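3 Aufbau und Durchführung

3.1 Arbeitsplatz

Der Aufbau entstand in der offenen Werkstatt Zindmont, die tagsüber von mehreren Gruppen genutzt wird. Wir haben den Arbeitsplatz so ausgelegt, dass er ohne fest montierte Sicherheitstechnik auskommt und abends wieder freigegeben werden kann. Gearbeitet wird an einer weißen, glänzenden Tischplatte mit zwei dunklen Öffnungen an der hinteren Kante. Die Steuerung läuft auf einem gebrauchten Rechner, die Ablaufsoftware Memix wurde für diese Arbeit um ein Modul für zwei Arme erweitert.

Als Testobjekte dienen ein Becher, ein flacher runder Teller und gerippte Objekte in Orange und Weiß, im Folgenden Kürbisse genannt. Der Becher hat in der Aufgabe keine Funktion. Er bleibt stehen und darf nicht berührt werden. Die linke Hand führt den Griff am Teller aus, die rechte wartet in einer niedrigen Position über dem Tisch.

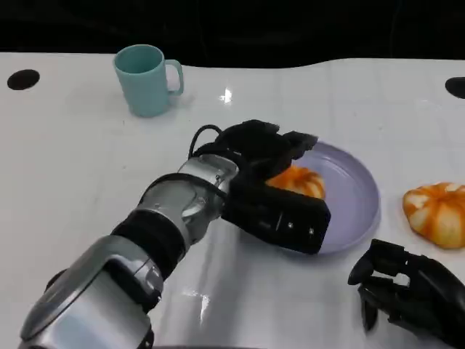 3.2 Ablauf der Aufgabe

Ein Durchgang besteht aus Anfahren, Greifen, Anheben, Versetzen und Ablegen. Zielort ist der Teller oder die freie Tischfläche, die Reihenfolge wird vor jedem Durchgang ausgelost. Pro Konfiguration wurden 40 Durchgänge aufgezeichnet. Nach jeweils 20 Durchgängen wurden die Objekte neu ausgelegt und die Nullstellung der Handgelenke geprüft. Durchgänge, bei denen der Bediener eingreifen musste, zählen als Fehlversuch, auch wenn das Objekt am Ende richtig lag.

Die Ansicht von oben dient der Grobplanung. Auf der glänzenden Platte führte sie anfangs zu Fehlern, weil die Segmentierung Lichtreflexe als Objektkanten wertete. Eine Maske für die hellsten Bildbereiche hat das weitgehend behoben. Schwieriger bleibt die Verdeckung: Ist die Hand geschlossen, ist vom gehaltenen Kürbis nur noch ein Teil zu erkennen (Abb. 2). Die Lage des Objekts in der Hand wird daher aus der Fingerstellung geschätzt. 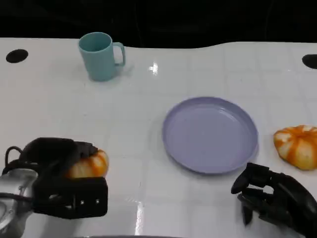

Abb. 2: Leerer Teller; ein Kürbis in der linken Hand, ein weiterer rechts neben dem Teller.

3.3 Nahansicht am Greifer

Für die Feinpositionierung wird eine Ansicht aus der Nähe des Greifers verwendet. Der Halter für diese Kamera wurde nach einem Entwurf der Firma Gendley gedruckt und zweimal geändert. In der ersten Fassung lockerten sich die Schrauben, in der zweiten stieß das Kabel gegen den Winkel. Die jetzige Fassung hält seit Februar.

Im Bild nehmen Gehäuse und Greifer viel Platz ein. Der nutzbare Bereich liegt vor allem unterhalb und rechts des Fingers, dort sind beim Halten über dem Teller der Rand und das benachbarte Objekt zu sehen. Der Hintergrund ist unruhig, mit grünem Tuch und dunklen Geräten neben dem Tisch. Er wird vor der Auswertung ausgeblendet.
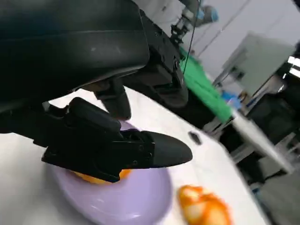 Arbeitsgruppe Greifen und Handhaben, Werkstatt Zindmont

Die Auswertung des Nahbilds erfolgt nach dem Verfahren von Ng, mit kleinerem Suchfenster und ohne Farbkorrektur. Trainiert wurde mit 2.000 Einzelbildern aus dem eigenen Aufbau. Bilder mit starker Bewegungsunschärfe blieben im Datensatz, solange die Fingerspitze erkennbar war.

Ein zweites Problem betrifft die Beleuchtung. Bei gekippter Handstellung geraten Leuchtstoffröhren und Strahler ins Blickfeld (Abb. 4), und die automatische Belichtung regelt nach. Wir haben die Belichtungszeit deshalb fest eingestellt und nehmen in Kauf, dass Teile des schwarzen Greifers kaum Zeichnung haben. Für die Bestimmung der Fingerspitze reicht der Kontrast aus.

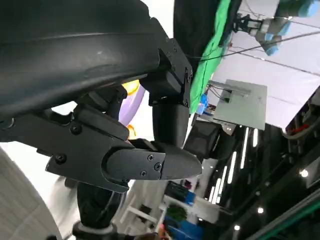 Abb. 4: Nahansicht bei gekippter Stellung, mit Greiferfinger, zweitem Arm und Leuchten im Hintergrund.

3.4 Protokoll

Alle Gelenkwinkel und Bilder werden mit gemeinsamem Zeitstempel gespeichert. Zu jedem Durchgang gehört eine Textzeile mit Startlage, Ziel und Ergebnis. Die am 31. Januar aufgezeichneten Daten stammen noch von der zweiten Fassung des Halters und gehen nicht in die Tabellen in Abschnitt 4 ein.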